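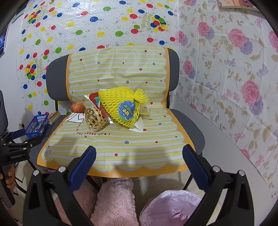

Family room seat, mat on, things still to be sorted.

Mowat family room, progress to April 18, 2025

Striped mat is down over the gray seat, back and all. Doesn't reach the ends, living with that for now. Balloon sheet up on the wall behind. Small stuff goes in the blue basket on the left, needs a proper sort. Fruit and packaging to come off the mat, wrappers to trash. Ailsa Moffat has the list.

Spent so far 1296, all on soft furnishings and storage. 94 left from the January payment. Reciepts went to Craig Halliday.

Still to do: second mat, shelf, lables for the baskets. Want to ask for another 50 for hooks.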